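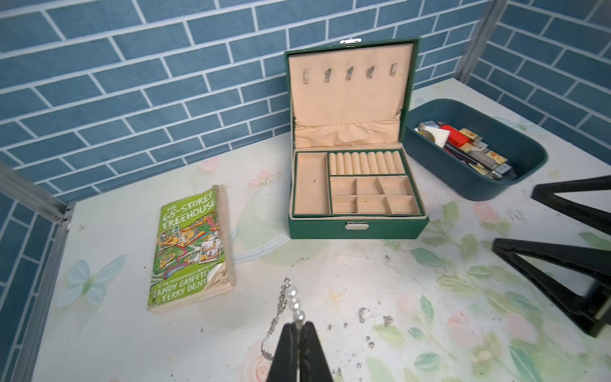
Wrist cam, left arm. Necklace in the fingers, jewelry box open behind it, Treehouse book off to the left.

December 31, 2018

Last bench day of the year and I spent it on jewellery. Telma Sepúlveda wanted the two finger sets compared on something thin before we order more, so it's the Pedska fingers against the older Sekance ones, both on the same wrist, same controller, same cable (the good one).

Pedska first. They pinch the pearls really nicely! I was expecting the strand to roll out sideways and it mostly stayed put, as long as I closed slowly. The chain is another story. It trails all over the table once the pearls are up, and on the wrist cam it's a hair-thin line over a flowered tabletop, so good luck finding the far end of it. I kept losing it among the butterflies.

Close force is in raw controller counts because I still haven't done the calibration (I know, I know). At 700 the strand slid, at 1,785 it held and nothing looked squashed. I didn't go anywhere near 4,000 with pearls in there – that's for blocks.

Sekance after lunch. Wider tips, more forgiving if I came in crooked, but they hide too much of what's being held. With the Pedska ones I can still see four pearls sitting above the tips, and that alone makes teleop so much less of a guessing game. I only got three decent tries in before the wrist cam started dropping its feed. Reseated the connector, fine again.

Hooks inside the lid: not attempted with either. They're small, and from this camera angle I can't judge the depth at all. Constanza Lagos reckons a second camera on the frame post would sort it, and she has an old Ó Ceallaigh bracket that might fit. Worth a go. Ring rolls could be an easier first target than the hooks, come to think of it.

Left to do:
calibrate the force counts, properly this time
redo Sekance with the camera behaving
ask Ikow whether the thinner pads come in black
wipe the glittery bits off the table before the next run

Pedska fingers are still on the left wrist, so check the tool offset before you home it.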